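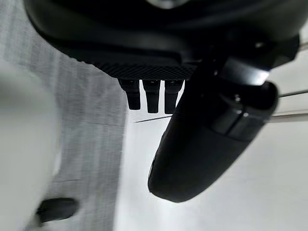 Flondia lending room runs short of everything except drying racks

The lending room on Pultier Street reopened on Saturday after a month of sorting, and the results are in. Flondia does not own enough ladders. It owns plenty of things to hang wet socks on.

The inventory came to 2587 items, up from 2000 at the last tally, and the fastest-growing group is what the new catalog calls "racks, rails and rods." These are mostly thin metal affairs that fold flat in theory. Several have been donated twice, by the same households, after being borrowed and apparently thought better of.

The room has spent $1362 on shelving from Clesament to get the long pieces off the floor, where they had been catching ankles all summer. Rods now go in one bay, complete racks in another, and a third bay is labeled "parts of something." That one filled up first.

Borrowing rules are the same as before: two weeks, one renewal, and please bring back all the feet. Screws go in the jar by the door – there is already a jar, so a second jar is not needed. Anyone missing the end caps from a Vörös towel rail is invited to come and look through the bin, and to bring a snack.

Ladders, meanwhile, have a waiting list. Donations of ladders are welcome at any time during opening hours. Donations of drying racks will be accepted until the bay is full, and by closing time on Saturday it had space for four more.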